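What we're spending on the second table

I said in March that I would write up the budget once Yesenia Ayala had signed it, and she has, so these are the numbers and how we got to them. It covers one more collection table, to match the one we already run, with two hand-held grippers and everything they plug into.

The quote from Borneck came in first and was the easiest to read. They sell the aluminum rails cut to length, and the brackets are included. Gremel was cheaper on rails but charged for every cut, and by the time I had added those up the difference was gone. We went with Borneck.

Grippers are the larger part. Jamie Horrocks wanted to buy a full spare pair. I wanted to buy spare fingers only and wait. We settled on one spare gripper at 582 dollars, plus a bag of fingers for 91. If a linkage goes, we swap the whole unit and fix the bad one later.
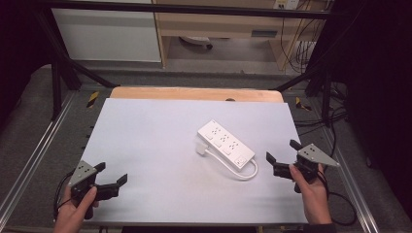

Power is the line I got wrong in the first draft. I had put down one strip per table. Kári Juhl went through the list of things that need an outlet and came back with two strips and a longer extension, and he was right. They don't cost much, but the order was already in and we paid shipping twice.

I also left out the sheets. We cover the tabletop for most tasks, and a cover gets replaced when it creases or marks. We now budget for five at a time.

The tabletop itself is wood again. Hayley Mottram asked for prices on a plastic one from Tatlı, and I got them, but the lead time was too long and I don't mind the wood.

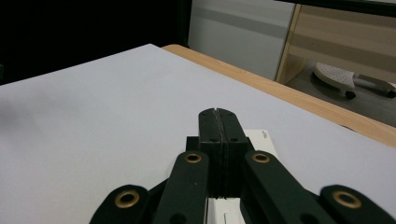
Page last changed: 23 June 2021

Things we decided not to buy this round: a second set of curtains, new desks, and the Cikunance software license. The license would have been 874 a year for each table. Lionel Bainbridge has a script that does the part we need. I would like to look at it again next year, when there will be more than one person keeping track of recordings.

Objects for the tasks come out of a separate small fund. We mostly use household things, and people bring them in from home. If you do this, write down who brought what. I have a drawer of items I can't return.

The frame order is placed. The grippers go in next week, after Jamie confirms the cable length with the supplier.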